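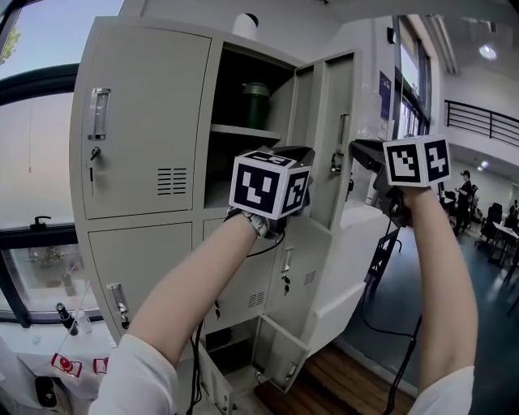 Beige steel lockers by the window in the Balaskas showroom, Savdale. Upper middle door open.

Visit to the Balaskas locker works, Savdale
Posted Nov 21, 2003

We went to the Balaskas open day in June and I promised to write it up. We need to decide on changing room storage before the budget closes, so I have put down what I remember along with the notes I took on the day.

Balaskas makes steel lockers, cabinets and some shelving. The works is on the east side of Savdale, past the grain elevator, at the end of a road that has no sign for it. If you go, ignore the first gate, which belongs to a tire dealer. Parking is on gravel behind the loading dock. The open day was free but you had to put your name down ahead of time, and they took visitors through in groups of 12. Ours was full. Most of the people in it were from schools and gyms, and there was a couple who were fitting out a bakery and wanted somewhere for staff to leave coats.

The tour

You start in the sheet store, where the steel comes in flat on pallets with paper between the layers. Then it goes to the shear and the punch press. The punch does the vent slots, the handle openings and the lock holes in one go, before anything is bent. I had always assumed the slots were cut afterward. The punch was running while we were there and you can't talk over it, so the guide held up a sample door and pointed. Ear plugs were in a box by the entrance and I would advise taking them.

After the press the blanks go to the folding machines. A door starts as one flat piece and gets its edges turned over so there is nothing sharp for a hand to catch on. The guide passed around a folded door and an unfolded one. The unfolded one flops when you hold it by a corner. The folded one doesn't. They also spot weld a stiffener down the back of the tall doors, which they leave off the short ones unless you order it. Ask about this if you are buying. Our old lockers at the pool have bowed doors on the tall side and I suspect they never had one.

We saw the paint line only through a window. It is powder, baked on. The standard colors are the light beige, a gray and a blue, and anything else costs extra and adds to the wait. The beige is warmer in person than in the catalog, where it looks close to white. Several people in the group said the same. If you are matching existing furniture, get a painted chip from them and don't go by the printed page.

Assembly is the last part and the quietest. Handles, locks, hinges and shelves all go in by hand. The handles come from Fodilach, who also make the latches. There was a bench where you could fit a lock to a door yourself. Mine went in crooked the first time.

The showroom

The showroom is upstairs at the front of the building. It has a big dark-framed window with a tree outside, so you get to see the finishes in daylight, a real help after the strip lights on the factory floor. I spent most of my time up here with the mixed cabinet, which is the one we had come to look at.

The mixed cabinet has a tall door alongside smaller compartments arranged in columns and rows. The thinking is that one person may need to hang a long coat and the next only wants a place for a lunch and a pair of shoes. At the pool we have the opposite problem, where every locker is the same full height and people use the bottom third.

Doors. They are painted steel and feel solid enough. The tall one has a recessed chrome pull, so your sleeve doesn't snag as you walk past. The key lock is directly underneath the pull. I liked having the two close together, as you can turn the key with one hand and pull with the other without reaching. The smaller doors have chrome handles as well. I opened and shut most of them several times. One of the lower doors swings a bit low for comfort, and you would want to keep a bench well clear of that side or people will bang their shins.

Keys. The display cabinet had keys hanging in the locks so that visitors could try them. Each lock comes with 2 keys, and a master is available if you order the whole run keyed that way. It has to be decided at the time of the order. Changing over later means new lock barrels throughout. We should settle this before we ask for a price. I would vote for the master, given how often someone goes home with a key in a coat pocket.

Ventilation. The tall door has a block of horizontal slots down toward the bottom, and there are small vent grilles on lower sections too. The sales desk said the slots on the tall door can be repeated at the top for wet areas. For us I think that should be a requirement. Our present lockers have a few round holes near the floor and they smell by the end of summer. The slots are also easier to wipe than holes, or at least that is what I was told, and I have not tried it.

Inside. The upper compartment in the middle has a light-colored shelf, and a dark green container with a rounded lid was standing on it, which gave a fair idea of what fits. The interior is dark once you get your head in front of it and block the light. I had to feel for the back. A paler lining would help, and they do offer the inside painted to match at no extra cost if you say so on the form. Put that on our list. The latch runs up the edge of the door and has a positive click. It does not need a slam.

Top. The cabinet top is flat. They sell a sloping top as an add-on so that people can't put things up there. At the showroom there was something white and cylindrical sitting on top of the cabinet over the open compartment, and at our place it would be kickboards, wet towels and somebody's boots inside a week. The sloping top adds a little to the height, so we need to measure under the pipes in the back hallway first. I measured the front hallway when I got home and it is fine.

Noise. I shut the tall door hard on purpose. It is loud, as any steel door is, though there are small rubber buffers that can be fitted. The display did not seem to have them. In a room with tile on every wall I think we need them.

Prices and delivery

They would not quote on the day but gave me the price list to take away. The mixed cabinet is $125 per column before locks, and the tall column costs the same as a column of small compartments. Delivery within Savdale is included. We are outside that, so there is a charge by distance and we would have to arrange help with unloading, as the driver only brings things to the curb. Cabinets come assembled. They can be supplied flat but the guide did not recommend it for a damp building, and the saving is small.

Floor fixing is extra. The feet are adjustable, and for a sloping floor like ours that is important. We need to find out whether we are allowed to drill into the tile. If we are not, they can be bolted to each other and to the wall.

The wait was given as the end of summer for orders placed that week. It will be different now and someone should call.

Other exhibitors

Balaskas had let a few other firms set up tables along the upstairs hall. Flarinura had benches and coat rails, including a bench made to go in front of lockers with an open shoe rack under the seat. It was comfortable. The rack bars were far enough apart that a child's sandal would drop through. Their finish was close to the Balaskas beige but did not match it exactly when I held the leaflet up against a door.

There was also a table of number plates and card holders for locker doors. The engraved ones are nicer and cost more. I took a sample of the stick-on kind and put it on the door of our supply closet, where it is still holding.

Practical notes

The tour takes 2 hours if you stay for the assembly bench. Wear closed shoes, as they turned one woman back at the factory door and she had to go straight to the showroom. There is coffee upstairs and a plate of cookies that went fast. The restrooms are on the ground floor only. The stairs to the showroom are steep, and the freight elevator can be used if you ask at the desk, though it was slow and we waited a good while for it to come down.

I have the catalog, the price list and three paint chips in the office drawer. The beige chip has a scratch on it from my keys. Please put them back after you have looked. The order form is in the back of the catalog and I have penciled in the options mentioned here: slots top and bottom on the tall doors, painted interior, rubber buffers, sloping top if the pipes allow, master key. The number of columns is left blank until we agree on which wall they are going on.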